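Weather diary, March, a little before bed

Last updated: March
6 comments | 11 shares

So the wind finally quit, and I'm sitting at the kitchen table with my socks on the radiator, trying to get all of this down while I still remember what order it went in.

I woke up at ten to five because something was banging. It wasn't the shutter, which I'd wedged with a folded cereal box before bed (very proud of that, and it held). It was the lid of the compost bin going up and down like somebody was opening and closing it to be rude. I lay there and listened for a while and did the thing where you tell yourself it'll stop. It did not stop. I put my coat on over my pajamas and went out with the flashlight, and the second I got past the corner of the house the wind just shoved me. I've lived on this hill a long time and I still get surprised by that corner.

I put a cinder block on the lid and went back in. Then I couldn't sleep, naturally, so I made coffee and looked at the barometer. It had dropped a lot since supper. I gave the glass a tap, the way my grandmother used to, and the needle slid down a bit more and I said a word she wouldn't have liked.

The radio out of Andside was saying gusts of 80 on the ridge road by mid-morning, and to stay off it if you were driving anything tall. They always say that and people always go up there with trailers anyway. The forecast for Gravby was a lot calmer, which made me a little jealous. Gravby sits down in its bowl and gets fog and frost and not much else. Up here we get whatever's left over from everybody.
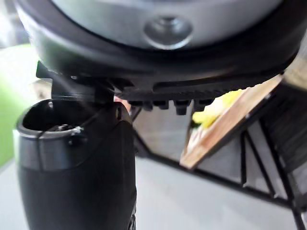 No. 388

I number these, for anyone reading who hasn't before. I started back when I thought I'd do it for one winter and stop. I missed a good long stretch the year my knee was bad, so the numbers don't match up with anything useful, but I like seeing them go up.

Anyway, the morning. It got light in that yellow sort of way, not pretty, more like old newspaper. The clouds were low and moving so fast it made me feel like the house was the thing moving. No rain yet. The birds had cleared out completely, except one crow hanging over the far field and flapping like mad and getting nowhere at all. I watched him for so long that my toast went cold.

The power went at 9:40, blinked back on, went again, and stayed gone. I'd filled the big thermos by then and I'd charged my phone overnight, and I felt smug about both of those things right up until I remembered that the well pump runs on electricity. Every single time! I have a note about it taped inside the cupboard door from the last big blow, in capital letters, and do I look inside the cupboard? I had one jug of water and half a kettle. It was enough, but I wasn't washing any dishes.

Then the rain came in sideways. My rain gauge is useless in wind like that. It had 13 millimeters in it when I checked this afternoon and I don't believe it for a minute, there was more than that in the wheelbarrow and the wheelbarrow was tipped over. I wrote it in the book anyway with a question mark next to it. I've got a lot of question marks in that book. Someday I'm going to move the gauge out to the middle of the yard where it belongs, away from the shed, and I've been saying so since I put it up.

The worst of it was right before lunch. There was a roar from over toward the Parri side, the kind you feel in the floor, and I went and stood in the hallway away from the windows and ate crackers out of the sleeve. I'm not usually nervous in a storm. I like them, mostly! I like a good thunderstorm in July with the porch light off. But wind is different when it goes on and on. It gets in your head, and after a few hours I caught myself holding my shoulders up by my ears and had to keep telling them to come down.

And then a bit after two it let go. It didn't fade out politely, it just dropped off, and I could hear the clock. I went outside and it was almost warm. The whole sky to the west had opened up, that really deep washed blue, and there was a line of cloud going off over Kidia with the sun on the back of it so it looked like a wall somebody had painted. I stood in the mud in my slippers (my boots were in the shed and the shed door was jammed) and looked at it till my feet got wet.

Damage, for the book: two shingles off the north side, the bean poles flat, and one big limb down off the old maple. It missed the fence by the length of my arm. The cinder block was still on the compost. The cereal box was still in the shutter. There's a plastic lawn chair in my ditch that doesn't belong to me and I'd guess it came a fair distance.

Power came back at suppertime with that clunk the fridge makes. I ran the tap until it stopped spitting and filled every jug I own, too late to be any use, and then I moved the cupboard note to the front of the door where I'll have to look at it.

The barometer's going up nicely now. The radio says clear overnight and cold, down near freezing by dawn, and frost in the low spots, so Gravby will get its turn. I've put the old bedsheet over the lettuce starts and weighted the corners with 40 cents' worth of rusty bolts from the jar. I meant to go up the ladder and look at those shingles before dark but my legs weren't interested. Tomorrow, if it's dry. Also need to call about the limb, buy lamp oil, find the other glove.

Going to bed. It's so quiet out there I can hear the ditch running.

6 comments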